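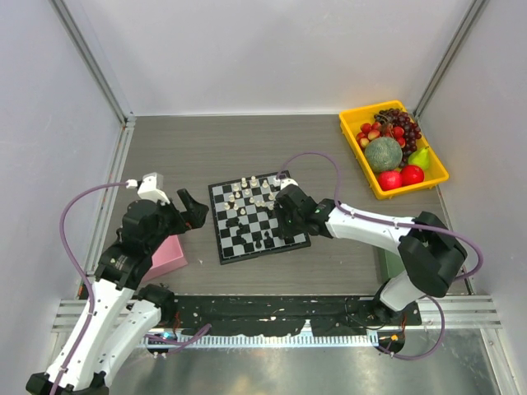
Eva Stępień

Share (5) | Comments (2) | Print this page | E-mail this page

Search the Tullinby help pages Go

Collecting examples at Tullinby: common questions

What is being collected?
Short examples of two-arm table work. A person steers both arms through a task, and the software stores the joint positions, the gripper openings and the camera video together. The learning system, Sturkotora, trains on these records.

Why chess pieces?
They are small, they stand close together and they come in several shapes. A grip that suits a pawn may be wrong for a king. We don't teach the rules of chess, and the pieces don't have to be in a legal position.

Does the board have to be straight?
No. Turn it a little between examples. If it always sits square to the walls, the system learns that one angle and does badly at others.

Can I leave other things on the table?
Yes. The tray of fruit, the pink box and the green block can all stay out while you work with the board. Move them now and then, but keep them clear of the arms.

How many examples make a set?
One set is 100 examples of the same task. At least 80 have to pass review before the set goes to training. If fewer pass, record more until you get there.

What if I drop a piece?
Keep recording if you can reach it with a gripper and finish the task. Recoveries are useful – mark the example "recovered" when you save it. If the piece has rolled out of reach, stop and discard.

Do both arms have to move?
Only if the task calls for it. For single-piece moves one arm can wait beside the board. Park it with the gripper off the squares.

What about the cables?
Check both purple cables before each set. They need enough slack for the wrist to turn and shouldn't hang over the pieces.

How long can I work without a break?
Stop after every 5 examples and let go of the controls for a minute. Tired operators get jerky, and it shows in the data.

Can I redo an old set?
Yes, but save it under a new name. Sets recorded before May used a different camera position and can't be mixed with newer ones.

Was this page helpful? 2 comments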